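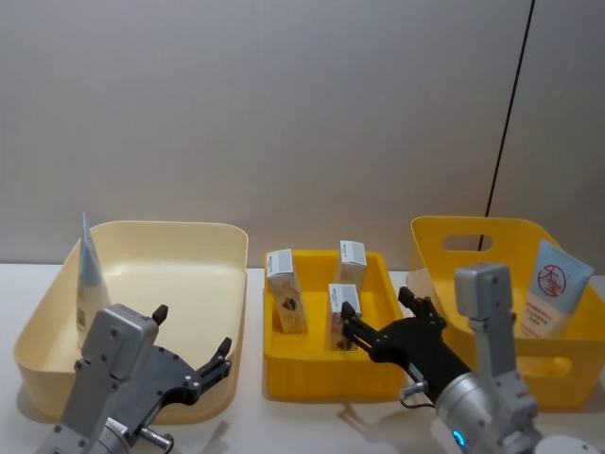

Fig. 4-1. Three containers in a row on a white tabletop.

Section 4. Positioning, leveling and first use
Pretthorpe Worktable, crank-height models

Read this section after the frame has been assembled and the top has been screwed down (Section 3). The table is heavy once the top is on. Two people are needed for steps 1 through 4.

4.1 Choosing a place

1. Pick a spot on a hard, flat floor. Thick carpet lets the feet sink unevenly and the table will drift out of level over the first few weeks.
2. Carry the table by the side rails. Do not lift it by the top and do not drag it.
3. If the table will stand along a wall, leave a gap of 2 inches behind the top. The rear edge tilts back slightly as the table is raised and will mark the paint if it touches.
4. Check that the crank handle, on the right-hand side, can turn a full circle without hitting a wall, a radiator or another piece of furniture. If it cannot, move the crank to the left side as described in Section 3.6 before you go on.

CAUTION: Keep the table out of direct sun and at least three feet from a stove or space heater. White tops yellow with long exposure and the warranty does not cover it.

4.2 Leveling

You will need a spirit level and the flat wrench from hardware bag C.

1. Wind the table down to its lowest position. The crank will stop firmly. Do not force it past this point.
2. Loosen the lock nut on each of the four feet by one full turn.
3. Lay the level along the front edge. Turn the front feet until the bubble is centered. Clockwise raises the corner.
4. Lay the level from front to back on the left side, then on the right, and adjust the rear feet.
5. Press down on each corner in turn. If the table rocks, lower the foot diagonally opposite the corner that drops, a quarter turn at a time.
6. Tighten the lock nuts against the legs.
7. Repeat steps 3 to 5 with the table at working height. A small difference between low and high positions is normal.

NOTE: On old wooden floors, check the level again after a month, and once more in November or whenever the heating season starts. Floorboards move.

4.3 Setting the height

The scale on the left leg is marked in millimeters. The factory setting is 840, which suits most adults for standing work with light objects. For sitting, wind the table down until your forearms rest flat on the top with your shoulders relaxed.

1. Clear anything tall or unstable from the top.
2. Pull the crank handle out until it clicks.
3. Turn clockwise to raise, counterclockwise to lower. Turn at a steady speed.
4. Read the scale on the left leg and then on the right. The two readings should match. If they do not, see 4.6.
5. Fold the handle in and push it back under the top.

CAUTION: Keep hands, cords and pets away from the crossbar while the table is moving. The space between the crossbar and the lower rail closes completely at the bottom of the travel.

4.4 Loading

The maximum load is 100 pounds, spread over the whole top. Take heavy items off before changing the height. Bins and trays can stay where they are if they are stable and light.

Place heavier items toward the middle and over the frame. The overhang at each end is meant for light things only – do not sit on it, clamp a vise to it or lean on it to stand up.

Wait 23 hours after gluing the edge strips (Section 3.9) before placing any load on the top. Wiping the surface during that time is fine, provided the edges stay dry.

4.5 Cleaning the top

Wipe with a soft cloth and warm water with a little dish soap. Dry with a second cloth. Marker and ballpoint usually come off with rubbing alcohol on a cotton pad. Test it on the underside first.

Do not use scouring powder, steel wool, acetone or bleach. Do not cut directly on the surface. Scratches in the finish cannot be polished out, and a scratched area will pick up dirt faster than the rest.

4.6 If something is wrong

The crank turns but the table does not move.
The pin on the drive shaft has come out. Look on the floor under the gearbox. Replacement pins are in hardware bag D.

The left and right readings differ.
Wind the table all the way down, hold light pressure on the crank for five seconds, then raise it again. This resets both sides. If the difference comes back, the drive shaft collar is loose. Tighten it with the smaller hex key.

The table squeaks when raised.
Put one drop of sewing machine oil on each leg where the inner tube meets the outer one. Wipe off what runs down.

The top feels loose.
Tighten the underside screws by hand, working from the center outward. Do not use a power driver.

Spare feet, pins and edge strips are listed by part number in Section 6.

Section 4 revised Apr 30, 2022. Text: Emília Vlček. Checked by Ľubica Beneš.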